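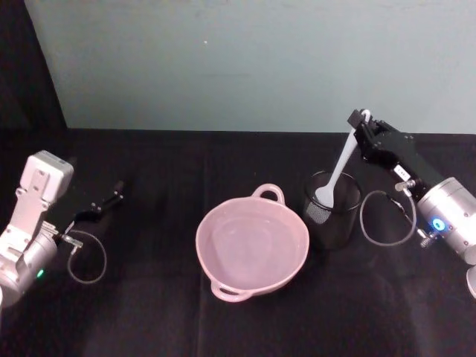

How to See an Art Fair in One Day (and Still Like Art Afterward)

I love art fairs, but my first one flattened me. I walked into the Ponon fair with no plan, tried to see all 328 booths, and by lunch I couldn't have told you one painting from another. So I do it differently now, and it works even if you only get a single Wednesday!
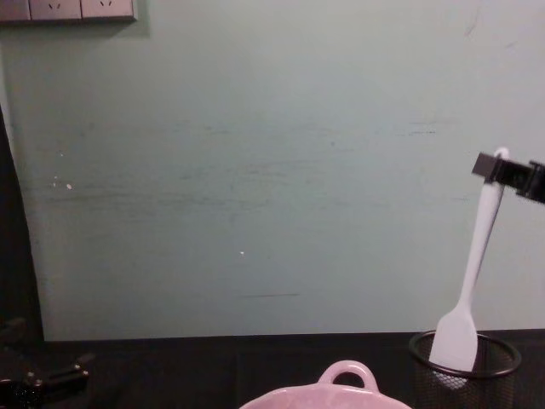 3 min read

Step 1: Pick your booths the night before
Download the floor plan and mark the galleries you truly want to see. I circle a handful, with Draria always first (they bring small ceramics and they get crowded fast), and leave the rest to luck.

Step 2: Start at the back
Everybody stops at the first aisle. Walk straight past it, all the way to the far wall, and work your way toward the entrance. You'll have the quiet end to yourself for almost 2 hours.
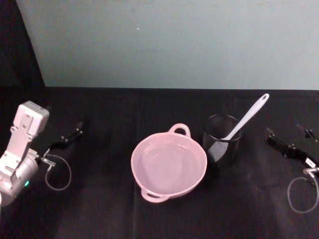
Left side of the table, cable and all

Step 3: Take notes you can read later
Snap the label first, then the work, then the label of the next one. I came home from Druser with 542 photos and no idea who made half of them. Learn from me. 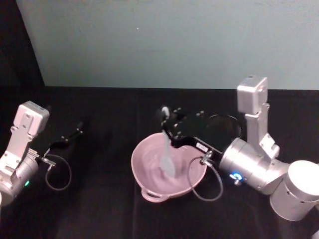 Step 4: Give one piece ten whole minutes
Choose something you'd normally walk by and stay with it. Look at the edges, the background, how it's lit. Plain surroundings help a lot: a black cloth over the table, a pale wall behind it, and suddenly your eye goes right to the shapes in between. Two arms reaching in from opposite sides can hold my attention longer than a giant canvas with everything going on at once.

Step 5: Ask the price, even if you're not buying
It's fine, really. A Đàm print I assumed was way out of reach was 1,498 dollars (still no, but I got a great chat about paper out of it). Then go find a chair and a sandwich before you do the last aisle.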